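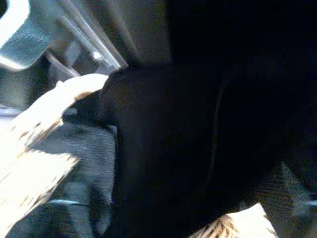
# How a Basket Is Made

A basket is a container made by weaving. Weaving means passing one strand over and under other strands until they hold each other in place. A basket doesn't need nails, and most baskets don't need glue either.

People were making baskets long before they had metal tools. Very old baskets are hard to find, since plant material rots in the ground. Sometimes all that's left is a mark on a piece of clay where a basket was pressed into it.

## What is wicker?

Many people think wicker is a kind of plant. Wicker is the name for the way something is woven, using thin sticks or stems that bend. The plants can be different:

- **Willow** is a tree that likes wet ground. Its young shoots are long and bendy.
- **Rattan** is a climbing palm that grows in hot forests.
- **Straw** is the dry stalk left after grain is cut.
- **Rush** is a tall plant that grows beside ponds and slow rivers.

## Growing the willow

Rhiannon Gwynne grows willow and makes baskets at Laltside. She has 900 willow plants in one long field behind her workshop. Every winter, when the leaves are gone, she cuts the shoots almost down to the ground. The plants aren't hurt by this. In April the new buds open, and by fall some of the shoots are taller than a grown-up.

The cut shoots are called rods. Rhiannon sorts them by length and ties them in bundles. Some keep their bark and stay brown, green or reddish. Others have the bark pulled off, and these are pale, like cream.

Dry rods snap if you bend them. Before she weaves, Rhiannon puts them in a tank of water. Brown rods with the bark on can need a week or more. Rods without bark need much less time. Then she wraps them in a damp cloth overnight.

## Putting it together

A round basket starts at the bottom. A few thick sticks are crossed over each other and thin rods are woven around them in a circle. This part is the base.

Next, long rods are pushed in all around the edge of the base and bent upward. These are the stakes. At this point the basket looks a bit like a cage with no top, so the maker ties the stakes together to keep them standing.

Then comes the weaving. Each weaver – that's the word for the thin rod, and for the person too – goes in front of one stake and behind the next. Every so often the rows are tapped down with a heavy iron tool so there are no gaps.

The last part is the rim. The tops of the stakes are bent over and tucked behind each other, which makes a thick edge like a braid. A handle can be added after that. Rhiannon says the rim is the part she checks most carefully. A loose rim can come undone.

## What are baskets good for?

Air can get through the sides of a basket, so it's a good place for things that shouldn't get damp, such as onions and eggs. Bakers use baskets too. Some kinds of bread dough rise in a basket, and the pattern of the weave stays on the crust after baking.

## Try it with paper

1. Cut eight strips of paper, all the same length.
2. Lay four side by side and tape down one end of each.
3. Take another strip and go over, under, over, under.
4. Do the next strip the other way: under, over, under, over.
5. Push the strips close together as you go.

Tape the edges when you're done. You've made a flat mat, and the base of a square basket starts in just the same way.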